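Dostcombe Robotics Open Day

The Dostcombe Robotics Open Day is a public demonstration of robotic handling held each February at the Sirkau Building in Dostcombe.

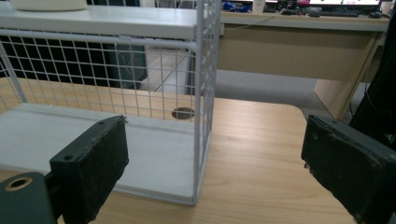
It began as a visit for secondary school students and was opened to the general public in its second year. The program is organized by the Flirneck Laboratory, whose staff work on grasping and the handling of household and office goods.

Visitors are taken through in groups of 11. Each tour lasts 30 minutes and covers tabletop tasks, hand-held grippers and a short talk in the Chan Room. Children under 12 must be with an adult. Attendance at the most recent open day was around 800.

Wakana Sakamoto has coordinated the event since 6 September 2021, when the laboratory took it over from the town library. She extended it from one day to two and moved the talks to the ground floor, next to the coat check. Admission is free, but tours must be booked at the front desk. Parking is available behind the building, and the number 4 bus stops at the main entrance.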